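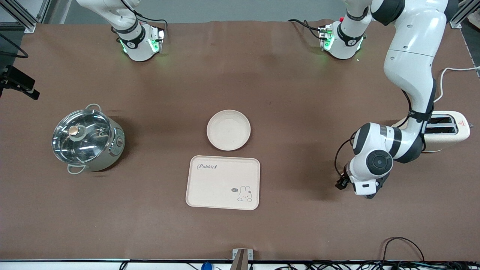
Foros > Cocina pequeña > Electrodomésticos y vajilla

Usamos cookies propias y de terceros para mejorar su visita. Aceptar | Configurar

Tostadora y olla en la misma mesa: ¿cómo lo organizan ustedes?

dario_valentini
4 de noviembre de 2022
Buenas tardes a todos. Soy italiano y escribo despacio, perdonen los errores. Quiero preparar el desayuno completo en una sola mesa, con la tostadora crema de dos ranuras largas, la olla de acero con tapa de vidrio, un plato redondo y la bandeja beige que dice "Rabbit" y tiene un conejito dibujado. Debajo va el mantel marrón grande, que ocupa casi toda la mesa. Mi duda es el lugar de la tostadora. Ahora está al fondo, a la derecha, y el cable sale por ese lado. ¿Les parece bien?

palden77
Para mí está bien al fondo. Lo que yo cambiaría es la olla. Tiene un asa hacia delante y con la manga se engancha muy fácil. Gírala un poco.

Gillespie Niven
No estoy de acuerdo con Palden. Si giras la olla, el mando redondo cambia de lado y es más incómodo de alcanzar. Yo dejaría la olla y pondría la bandeja más a la izquierda. Por cierto, ¿cuántos vatios son? Mi tostadora es de 900 y mi olla de unos 1000, y en el mismo enchufe múltiple no las pongo juntas.

dario_valentini
La tostadora no lo sé, tengo que mirar la placa de abajo. La olla la compré en marzo en Bulitz y tampoco guardé el papel — un error mío.

tang_cocina
¡Qué bonita la bandeja! El conejo tiene hasta un globito para hablar. Yo la usaría solo para servir, el pan directamente encima y el plato para la fruta.

palden77
Gillespie, el mando se alcanza igual, la mesa no es tan grande. Pero en lo de los enchufes te doy la razón.

dario_valentini
Gracias. Voy a probar primero girando la olla y les cuento.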